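Category: Coursebooks > Everyday Work Skills > Packing and Bench Work

February — by Anselmo Inga, with bench notes from Imtiaz Howlader

Chapter 4
Setting Out a Packing Table

Start with the table. Not the box, not the tape. Most trouble in packing small goods begins before anything gets picked up — wrong height, bad light, last job's rubbish still in the corner. At the Hillcombe workshop we lost a whole morning once to one missing charger lead. It was under a roll of tape.

This chapter covers the surface, the light, and the order things go in. Boxes and padding are in Chapter 5. Labels later.

4.1 The room first

Stand where you will work and look up. Long strip lights are good, even ones, so your hands don't throw a hard shadow over the job. Screens are fine in the room but keep them off to one side. A bright screen pulls the eye, and you will look, everyone does. 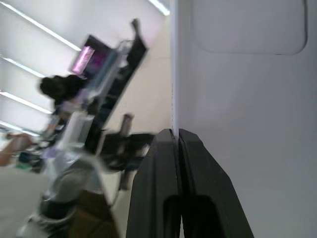 Doors and panels next. Anything that swings or slides open needs clear space in front of it, so no trolleys parked there, no stacked cartons. Walk the route from shelf to table once with empty hands. Then again carrying a tray. If you have to turn sideways, move somthing.

Noise matters less than people think. Draughts matter more, paper slips go everywhere.

4.2 The surface

Pale and plain is best. Small screws show up on white, they vanish on dark wood. Two tables pushed together will do, but mind the join — thin things catch in it and cards slip down. Work on one side of the join and store on the other.

Back row: tools and supplies. Tape, scissors, the empty box, a jar with a proper lid for odds and ends. Front: the one item you are packing and nothing else. Howlader calls this "far for later, near for now" and it's as good a rule as any.
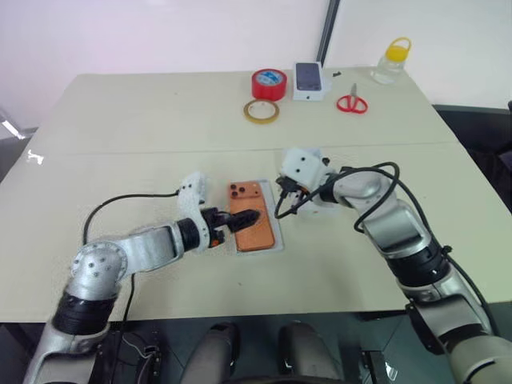

A shallow tray earns its place. Raised edges stop a phone sliding off when the table gets knocked, and you can lift tray and phone together without fingers on the glass. Choose a tray close to the size of the item. Too big and it rattles about.

Scissors: closed when not in use. Points away from you. Put them back in the same spot every time, even when your in a hurry. Especialy then.

Key words: back row, near side, join, tray

Before you go on
Clear a table at home and set it out as in 4.2. Pack one small item. Write down each time you had to reach across the job, then move things and try again.

Clukgate Learning — contact the schools desk — © Clukgate, all rights reserved — Back to top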